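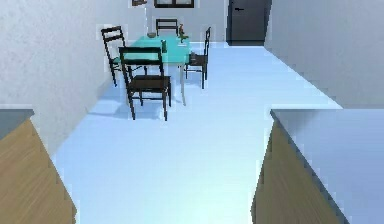
What went wrong with the Brokholm kitchen assistant?
A software update made the mobile unit ignore its stop command while it was planning a new route. Nobody was hurt.

Dridex is pausing all Brokholm units in home trials, effective 8 October 2022. Units on software build 2258 only. Older builds not affected.

The fault came up in two trial homes. In both, the user pressed stop on the handset, and the unit kept rolling until its route was done. The button on the body worked both times. Handset did not.

"We got the reports, we pulled the build," said Itzel Huerta, head of safety at Dridex. "The stop has to work every time, from every button. It didnt."

Engineers are now rerunning the fault in simulation, in a kitchen with counters on both sides of the walkway and a dining table at the far end. Chairs on every side of the table, so plenty of rerouting. Boris Kopecký leads that work. Outside review by Pidex to follow.

What trial homes should do: switch the unit off at the body, leave it on the dock, do not install updates untill told. Handsets can stay charged.

A fixed build is planned for November. Trials restart after the Pidex review, home by home.

Press contact: Yatziri Alvarado, Dridex press office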